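Speaker notes: Graduneck Library and Records Building
Session two, architecture and public works track

Opening (3 minutes)
Thank the hosts. Introduce Dagný Vestergaard, project architect at Estier, and Koen Smits, structural engineer. Questions are held until the end.

Background
The county approved replacement of the 1960s records hall after a review of water damage in the lower stacks. Estier was appointed architect and Lostance was retained as general contractor. The new building places the public library on the first two floors and the county archive above them. It provides 982 seats, including the lecture hall, and parking for 414 bicycles.

Structure
Koen to speak. The archive floors carry much heavier loads than the reading rooms. Columns are closely spaced on the north side and open up toward the street. The transfer beams sit within the second-floor ceiling. Pause for the section drawing.

Facade
Brick to the street, glazed curtain wall to the courtyard. Þorgeirsson supplied the window units. Note that the sunshade design changed once during review and that the current version is the one on the handout. Older drawings remain in circulation.

Construction schedule
Foundations are complete. Steel is up to the third floor. The enclosure is due in December, and interior work on the library floors will begin before the archive floors are closed in.
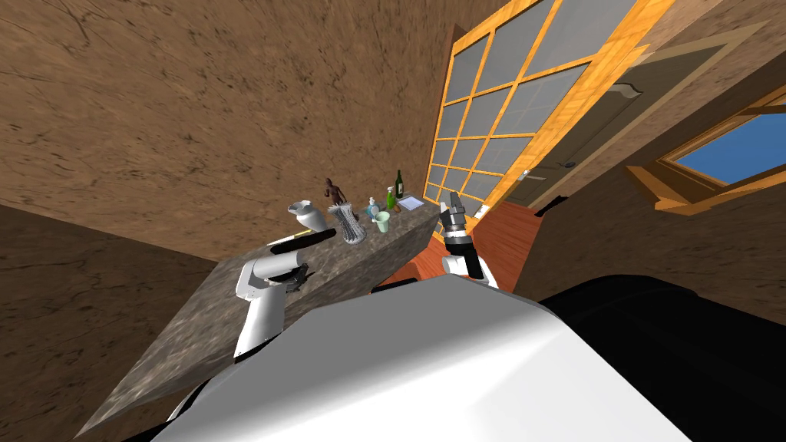
Will the existing library stay open during construction?
The current branch will keep its regular hours until the collection is moved, and will then close for the length of the move.

Further points if time allows
Shahzad Gilani can address the archive's climate controls. Almost 2000 boxes are in off-site storage and will return last. Refer cost questions to Jytte Fogh at the county office.

Close
Hand over to Alois Haslinger for the panel.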